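Dosora bench mat, the 929 — two months in

I bought the Dosora mat in February for my soldering corner and I'm rapt with it! It's thick, it lies flat straight out of the tube (no curling at the corners, hooray) and the grey colour hides flux stains really well. I've dropped the iron on it twice and can't find either mark.

Mine came from Rakena in Mandcombe and took 7 days. My only grumble is the smell — give it a night in the garage first. I'd buy a second one tomorrow.

Kiri Mudgway

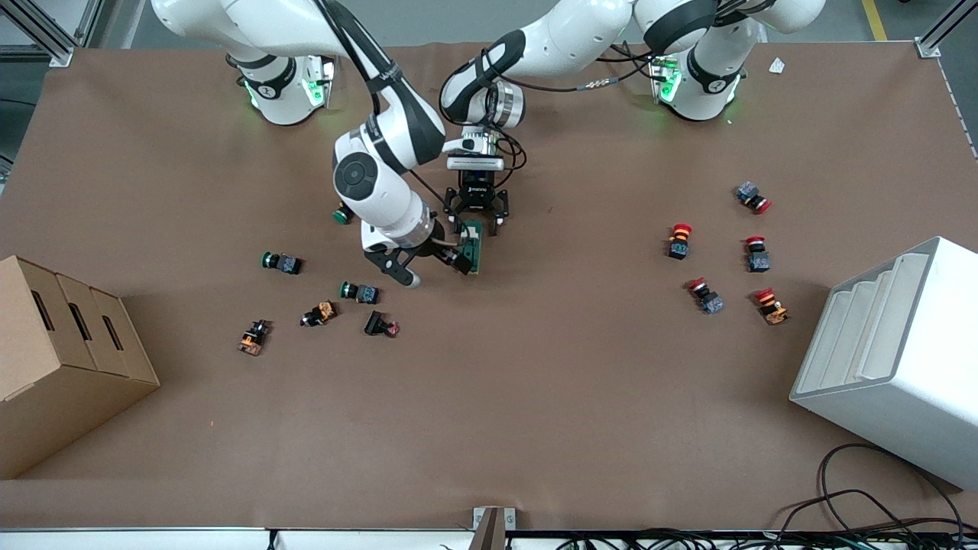
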